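Does 29 of 40 mean anything for a grasp policy?

Asked in: Research methods > Manipulation
Tags: evaluation, sample size, wrist camera, demonstrations

I'm trying to decide whether to believe a result before I spend a month copying it. The Vilirow write-up says a policy trained on 1000 handheld demos, with no robot data at all, picked the target part in 29 of 40 trials on a real arm. Their baseline, Clumer, was not run on the same day or with the same parts. They call the gap "clear."

My worry is that 40 trials is thin, and that whoever resets the part between trials gets better at putting it where the policy likes it. Our own try with the Varma code got nowhere near that rate. Am I being unfair?

2 answers

Answer 1 (accepted)

You're not being unfair. 29 of 40 is 72.5 percent, and a plain 95 percent interval on that runs from the high fifties to the mid eighties. A baseline that scored 60 would sit inside it. So "clear" is doing a lot of work, and I'd want both policies run in mixed order, same afternoon, same parts, with the person doing resets not told which one is loaded.

The reset problem is real and I've seen it in our lab. We wrote start positions on a printed sheet, drew them at random before the session, and the success rate on our own policy dropped. We never published the first number - I wish I could say that was on principle, but a reviewer asked.

Also check what counted as a success. Lifted? Held for a few seconds? Placed? The appendix has one line on it and I read it two ways.

Where I'd give them some credit: training on handheld demos and testing on an arm is a harder jump than it sounds. The view changes, the arm can't reach every pose a hand can, and the timing is off. Getting any transfer is worth a look. I just don't think the number tells you how much. 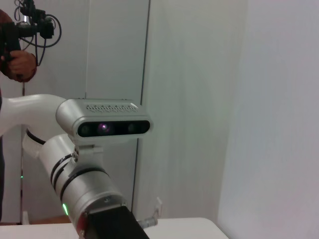

Setup notes

Our bench, with the depth camera on the wrist above the gripper and the handheld rig held up beside the arm. If you copy the method, measure where the camera sits relative to the fingers on both devices. Don't trust the drawing. Ours disagreed with the real bracket and we lost a week to it. Write down the lighting too.

Edited to add: the interval assumes the trials are independent. If they reset to the same few spots, it's wider than I said.

Answer 2

we got 59 percent with Rasero on something similar so 29/40 sounds fine to me. just run it and see. more demos always helps

Comment: 59 percent of how many?

Comment: dont remember, it was a Saturday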